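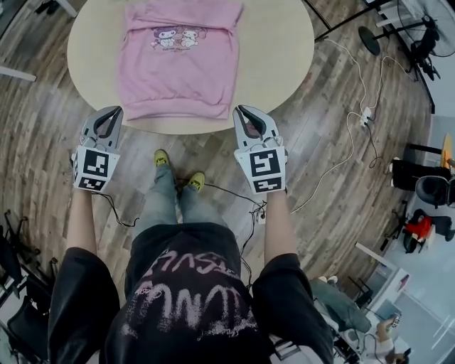 # Sultana: a set of folded (and half-folded) clothes

4 min read

Hi, and welcome to the README! Sultana is a collection of laundry folding episodes, 1,493 of them so far, and I've been putting it together with Sewwandi Selvanayagam since May. It's all everyday clothing: sweatshirts, T-shirts, kids' pajamas, dish towels, and one bathrobe I regret (you'll find it, it has its own folder).

## What's in it

There are 41 garments. Each has a short ID made of the type and the color, so the pink sweatshirt is `sweat-pink`. If we had two of something in the same color the second one got a `b`.

- `tops/` – T-shirts, sweatshirts, two cardigans
- `bottoms/` – leggings and shorts, no jeans yet
- `linens/` – towels and pillowcases
- `robe/` – sigh
- `folds.csv` – one row per episode: garment, fold style, start state, who folded

## Fold styles

We settled on two. `thirds` means sleeves in, sides in, then up from the hem. `half` is the lazy one: sleeves in and fold it over once. Sewwandi folds in thirds like she works in a store, and I'm a half person, so check the `folder` column before you decide one style is faster!

For sweatshirts the ribbed hem is the hard part. It's thicker than the rest and likes to spring back up, so give it a little press before letting go. Anything with a print on the front is marked `print=yes`, and we note whether the print ends up on the outside.

## Known problems

261 episodes have `start_state` left blank. I'm going through them in the evenings with tea. Also, `towel-gray` and `towel-grey` are the same towel, sorry, and I'll merge them in the next version.

## Using it

Take it, share it, just credit Sultana. If you fold fitted sheets well, please write to me, I mean it.

3 comments

**Marcus Kasprzak**
Row for `cardi-navy-b` says thirds but the sleeves are clearly left out. Want me to send a list?

**Vasanthi Seneviratne**
My mother presses the hem with her forearm, much quicker. Any plans for jeans?

**Nimal Debnath**
The robe folder made my afternoon. Downloading the linens now.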